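Folding by gripper becomes a day job for home crews at Husisance

27th August

People who have spent years pressing, sorting and folding other folks' laundry at Husisance are finding that the work has moved into bedrooms, and that their hands now spend a good part of the day wrapped around a pair of yellow-fingered grippers. The laundry and home help company began the change last November with a crew of four, and it has now grown to 14 people, nearly all of them from the old folding tables.

The idea, which the company runs together with the automation firm Drernance, is simple enough to tell, even if it took a while to get going. The folders go out to ordinary homes, where they pick up shirts, pants, towels and whatever else the household has set out, and fold them using hand-held grippers in place of their fingers. The movements are recorded, and Drernance uses the recordings to teach the folding machines it is building for the Husisance plant on Bradness Road.

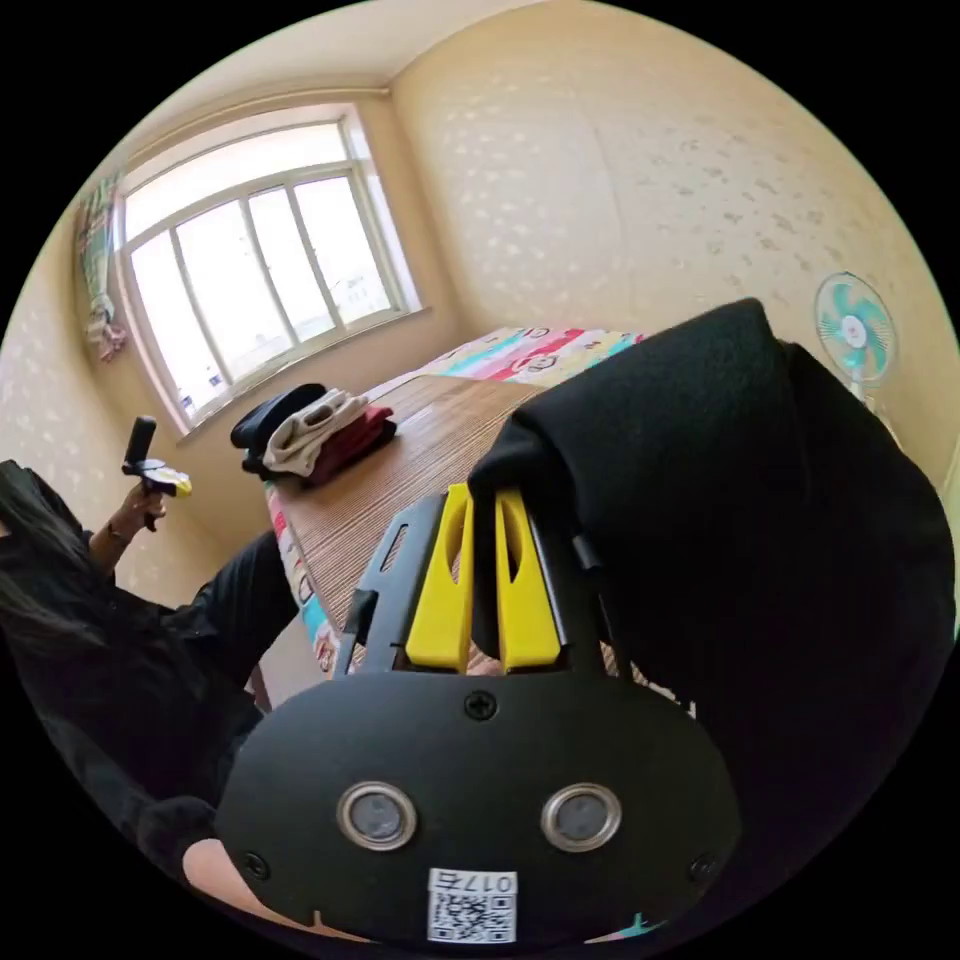 A large black piece of cloth is pinched between the gripper's fingers over a bed, with folded clothes stacked at the far corner.

For the folders it has meant learning a familiar job all over again, and more than one of them will tell you the first week was a humbling thing. A person who can square up a sweater without looking at it suddenly has to think about where the collar is and how hard to squeeze. Dark, heavy clothes are said to be the worst, as the edges are hard to find – and fitted sheets are still left to the very end of the visit, when everybody has had something to drink and is feeling patient.

A crew handles up to 300 pieces in a shift. That is well short of what the same people managed at the tables, and Husisance has dropped the piece bonus for home crews and put them on a flat hourly rate instead. Most of the folders were glad to see the bonus go, though a few of the quickest ones took home less in the first months, and the company has since raised the rate once to make up for it.

There are other changes, big and small. The plant was loud and very warm in summer, and the homes are a good deal quieter. On the other hand there is more driving, there are stairs, and a bed is a low place to work at for hours on end. After complaints about sore backs and wrists, crews now stop for 12 minutes in every hour, and they may set up at a kitchen table if the household agrees.

The question that hangs over all of it, of course, is what happens at the plant once the machines arrive. Husisance has told its staff that the first line will take towels and flat linen only, and that the folders who trained it will have first pick of the jobs running it. Some are looking forward to that very much. Others have said, kindly but plainly, that they would like to see it in writing, and talks on that point are still going on.

A second crew will start in the Yadav district this fall, and folders at the plant can put their names down with their shift lead.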